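Fikgate 开放日参观记：手持夹爪、机械臂夹爪和几台相机

从 Zudbridge 车站出来往东走，过了桥就是 Fikgate 的楼。门口没有大招牌，只在玻璃门上贴了一张A4纸，写着开放日从侧门进。侧门进去要登记，填姓名、单位和鞋码。鞋码是给要进机加工间的人领安全鞋用的，我那一栏填了，后来没用上，因为我选的是装调间那条路线。

参观日是2018年12月30日，年底，路上人少，楼里的人倒不少。来的大部分是做集成的和学校里的人，也有两家做餐饮设备的。接待台给每个人发一张路线单，分甲、乙两条。甲线看加工和装配，乙线看夹爪试用和控制器。两条线都可以走，但中间要隔一段时间，我当天下午要赶车，只走了乙线。这篇记的就是乙线看到和试到的东西。

乙线由 Cinzia Grasso 带。她在 Fikgate 负责夹爪的机械部分，开场没有放幻灯片，直接把我们领到一张长桌前面，桌上摆着当天要比的几样东西。

先说有哪些。一是 Sesside，Fikgate 自己的手持夹爪，左右手各一只，人拿着操作，夹爪上带相机，把手的动作和手指前方的画面一起录下来。二是装在机械臂末端的夹爪，他们内部叫 Sartori，手指和 Sesside 用同一套安装孔，可以互换。三是控制器，新旧两个版本。相机另算，我放在后面写。

Grasso 的意思是，手持的和机械臂上的要用同样的手指，否则人手里夹得好好的动作，换到臂上就不一定成立。这个道理大家都懂，做起来麻烦在公差。手持夹爪为了轻，壳体是塑料件，手指座受力以后会有一点变形；机械臂上那只是铝件，基本不变形。同一副手指装在两边，合拢时指尖的位置有差别。她拿塞尺给我们看了，手持那只指尖合拢以后，靠上的地方先碰到，靠下的地方还留着缝。机械臂那只反过来，靠下先碰。

我问这个缝对夹什么影响最大。她说影响最大的是薄东西，比如餐具、卡片、垫片。圆的和厚的东西自己会找位置，薄的不会。

试用用的物件都是餐桌上常见的：盘子、托盘、刀叉、杯子。他们没有用标准测试件，理由是客户里做餐饮设备的多，拿标准块去讲，对方听不进去。桌子上铺了布，盘子和托盘放在布上，也有直接放在桌面上的。布会滑，也会被手指带起来，这一点后面几个人都碰到了。

刀是当天最难的一件。金属餐刀平放在托盘里，刀身贴着托盘底，手指要从两侧伸下去，指尖又不能先顶到托盘。托盘有一圈略高的边，从侧面进会碰边，所以只能从上面下。从上面下，手指本身就挡住了一部分视线。

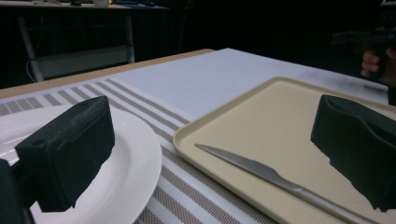
手指能不能在现场换，换一副要多久？

换手指用一把内六角扳手，松开安装座上的螺钉就能取下来，熟手一会儿就换好；换完以后要重新做一次开合零点，零点不做，控制器里的开口读数会偏。

换手指这件事 Grasso 让我们自己动手。我换的是平头指换成薄指。螺钉有防松胶，第一下要用点力。拧回去的时候她要求用扭力扳手，手持那只用的扭矩比机械臂那只低，塑料壳里是嵌的铜螺母，拧过头会把螺母拔出来。她说之前拔出来过，整个壳体就要换。我个人觉得这里可以改成贯穿螺栓，提了，她说下一版在考虑，顾虑是背面空间不够。

接着是比手指。桌上有三种可以换：平头指、带台阶的指、薄指。

平头指接触面大，夹盘子边沿很稳。盘沿有弧度，平头指的指面上贴了一层软垫，夹住以后盘子不会转。缺点是厚，伸不进托盘和桌面之间的缝。要把托盘端起来，只能夹托盘的边，夹边的时候托盘另一头往下坠，单手基本端不平。

带台阶的指，下缘做成一级一级的，本意是不同厚度的东西卡在不同的台阶上。我试了夹杯子把手和叉子，叉子能卡住，杯把卡不住，会滑到下一级去。Zuzanna Rutkowska 和我分在一组，她在学校实验室里做抓取，用得比我熟。她的办法是先让下面那一级碰到桌面，再慢慢收，靠桌面把东西顶进台阶里。她连着夹了几次叉子都成了。换到铺了布的地方就不行，台阶会勾布，布跟着东西一起上来。

薄指是弹簧钢片外面包一层胶，能伸到刀底下去。夹力小，Grasso 给的数是单手不要超过300克，超过以后钢片会弯，弯了不一定回得来。餐刀没有超，夹起来以后刀会往重的一头转，要夹在靠近刀柄的地方才平。

三种比下来，我的看法是没有一副能通吃。做餐具分拣，薄指加一个能翻边的动作可能就够了；做端盘子，平头指，而且要双手。带台阶的那副想法可以，但是台阶的尺寸是按他们自己那套餐具做的，换一套餐具就要重新画。

双手端托盘是单独的一项。左右手各拿一只 Sesside，站在桌子近侧，从两边夹住托盘的边，抬起来，往前送200毫米，放下。听着简单。我第一次做，右手先抬了，托盘歪过去，左手的夹爪在边上滑了一下。第二次两只手一起数着抬，好一些。难的地方在于手感是通过扳机传过来的，夹到什么程度要看，凭手判断不准。Rutkowska 说她们那边的做法是在托盘里放一个乒乓球，球不滚就算抬平了。Fikgate 没有乒乓球，后来有人拿了一节电池代替。

手持夹爪的重量分布也值得写一下。相机和支架在外侧，线从后面出，拿久了手腕往外翻。我拿了没多久就想放下。同组有位做餐饮设备的先生个子高，他说还行，就是线老是绊胳膊。线的走向在台子上没有固定，垂下去再接到后面，转身的时候要留意。我建议他们在前臂的位置加一个魔术贴扣，陪同的工程师记下来了。

试用台的搭法也看了一下。台子两边是铝型材，上面可以装支架，也可以往里外移。铝型材的好处是改起来快，坏处是每次改完都要重新量相机位置。他们量的方法是在桌面铺一张标定板，用头部的相机和手上的相机同时拍，算出相互位置。标定板平时收在柜子里，用的时候才拿出来。我问多久标一次，回答是每天开工前一次，中间如果有人碰了支架再标一次。至于有没有人碰，靠自觉。

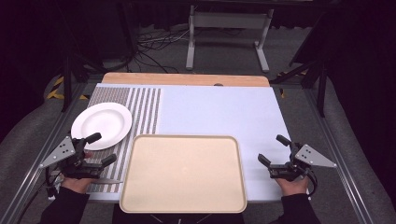
Thắng Trình

相机部分由 Agata Negri 讲。她把相机分成两类，手上的和头上的。手上的跟着夹爪走，离物件近，手指一直在画面里；头上的看整张桌子，能看到两只手和桌上的东西怎么摆。两类都要，她的说法是各管一段，接近之前看头上的，接近以后看手上的。

手上的相机他们试过两种镜头。一种视角宽，离得近也能看到两根手指的全部，但是边上变形厉害，盘沿在画面边上会拉长。另一种视角窄，中间清楚，手指张开以后指尖就出画面了。当天装的是宽的。Negri 在电脑上放了两种镜头录的同一个动作，我看下来也会选宽的，变形可以算回去，没拍到的补不回来。

光线是第二个问题。装调间的灯故意调得暗，想看看相机在暗的地方表现怎么样。白盘子在暗的地方还好，反光的刀具就麻烦，手一动，刀面上的亮斑跟着走，画面里刀的边界忽明忽暗。自动曝光在这种时候反应慢，有时候手指已经到了，曝光还没稳。Negri 的处理是把曝光锁死，白的东西稍微过一点，金属的能看清。她不喜欢在夹爪上加灯，加了灯以后反光更严重，电池也撑不住。

有人问黑色的手指会不会影响曝光，手指占画面很大一块。她说会，所以测光区要避开手指。手指张开和合拢的时候占的位置不一样，测光区只能取中间偏上的一小块。为了这个他们做过一副浅灰色的手指，测光稳定了，可是浅色的手指和白盘子在画面里分不开，又换回黑的。这个来回我觉得是当天最有用的一段，我们厂里也有人想把手指改成浅色。

头上的相机是另外一套讲究。戴在头上，人低头画面就往下，抬头就往上，操作的人要养成看着手干活的习惯。第一次戴的人常常眼睛在看，头没有跟着转，录下来的画面里手在边上。Negri 让每个人戴上试一段，然后回放。我的那段前半截桌子是斜的，后半截好一些。Rutkowska 那段很正，她说是练出来的，脖子会酸。

然后是控制器，由 Carmela Zuccaro 讲，时间给得最少，内容最多，有些我没有跟上，只记听懂的。

旧版控制器是位置控制，给一个开口量，手指走到那里停下。新版加了力的限制，走到一定的力就停，不管到没到位置。对盘子来说区别不大，对杯子和软一点的东西区别明显。她拿一只纸杯演示，旧版一夹就扁，新版夹住了，杯壁有一点凹。

换到餐刀，新版反而不如旧版。薄指本身会弯，弯的时候力上来得慢，控制器以为还没有夹到，继续收，等它判断夹到了，钢片已经弯得不少。Zuccaro 说这个要给每一种手指单独设一组参数，平头指一组，薄指一组。参数目前存在控制器里，不存在手指上，换了手指忘了换参数，没有任何提示。我问能不能在手指座上做个识别，比如放一个电阻，控制器读阻值就知道是哪副。她说样机上做过，触点沾了油以后读数会跳，暂时拿掉了。

通讯延迟她也给看了。从手持夹爪扣扳机到机械臂那只夹爪开始动，中间有一段延迟，45毫秒，是有线连接测的。我自己试的时候能感觉到一点，慢慢夹没有关系，快速开合的时候会觉得手比夹爪早。无线的版本在做，没有拿出来。

最后一项是把手持录的动作放到机械臂上重做。演示的内容是把盘子往左挪一段，再把托盘往右转正。盘子那一步做得可以，手指下去、夹边、抬起、放下，盘子放的位置和录的时候差一点，肉眼能看出来。托盘那一步重做了两次，头一次手指下去的时候顶在托盘边上，机械臂触发保护停了。Zuccaro 把起始位置抬高了一点，再来一次就转过去了。停机以后的恢复比较啰嗦，要在界面上点确认，再手动把臂退出来，再回零。这一段等的时间比演示的时间长，我觉得现场演示有停机是正常的，恢复流程可以简化。

耐久性方面有一张表贴在墙上，写的是手指软垫的更换周期。平头指的软垫每夹300次要检查一遍，看有没有起边。起边以后夹瓷盘会打滑，夹塑料托盘暂时看不出来。薄指没有软垫，看的是钢片有没有残余弯曲，方法是放在平板上看透光。带台阶的指目前没有周期，用得少。软垫是双面胶贴的，我摸了一副用过的，角上已经翘了。Grasso 说换过几种胶，洗洁精残留对胶的影响比夹力大。做餐饮设备的那两家对这句话很感兴趣，追着问了半天是哪一种洗洁精，她只说是超市里买的，牌子换过几次，没有做对照。

价格没有公开报。想要报价的人在接待台留名片，节后统一回复，说是一月中旬之前。Sesside 可以单卖也可以租，租要押金，手指另外算。Sartori 那只夹爪单卖的话要看配什么臂，法兰有两种，不在这两种里的要加转接板，转接板会把总长加出来一截，对小臂不太友好。

再写几点给后面要去的人。

装调间里有线和支架，地上有的地方贴了警示胶带，不要跨过去抄近路。袖子宽的衣服不方便，夹爪的扳机会挂住袖口，我穿的毛衣就挂了一次。眼镜可以戴，头上的相机带子能调，戴眼镜的话把带子往上放一点，不然镜腿压得疼。拍照要先问，机械臂那一侧可以拍，控制器的界面不让拍。

自己带物件去试是允许的，要提前在邮件里说明材质和重量。我事先不知道，包里带了两种我们自己的料盒，没能上台。Grasso 看了一下料盒，说壁太斜，平头指夹上去会往上滑，建议先试带软垫的厚一点的版本，或者在盒子上做一道筋。做筋要改模，我们不会为了这个去改。这个问题只能从手指上想办法，回去以后我打算先用打印件做一副带倒钩的，装在旧夹爪上试试。

中午有三明治，在二楼，茶水间的咖啡机要自己放杯子。厕所在登记台后面。停车场开放日当天可以用，位置不多，开车去的最好早点到。

我整理的对比记在这里，都是当天在现场的印象，没有做过统计：

夹瓷盘边沿：平头指最稳，台阶指可以，薄指不建议。
夹叉子：台阶指在硬桌面上可以，铺布以后换薄指。
夹托盘里的餐刀：薄指，夹靠柄的位置，控制器用旧版或者把新版的参数单独设过。
双手端托盘：平头指，两边同时抬，先练几次。
夹纸杯：平头指加新版控制器。
手上相机：宽镜头，曝光锁定，测光区避开手指。
头上相机：先录一小段回放，确认手在画面中间再开始。

没有看到的部分也列一下。湿的餐具当天没有试，Grasso 说试过，没有准备好给人看。叠在一起的盘子也没有试。无线版手持夹爪没有拿出来。机械臂的速度全程限在低档，正常速度下手指晃不晃不清楚。这几项我已经写在反馈表上交了，如果一月收到回复，我会补在这篇后面。

返程从侧门出来，登记表上签退，胸牌要还。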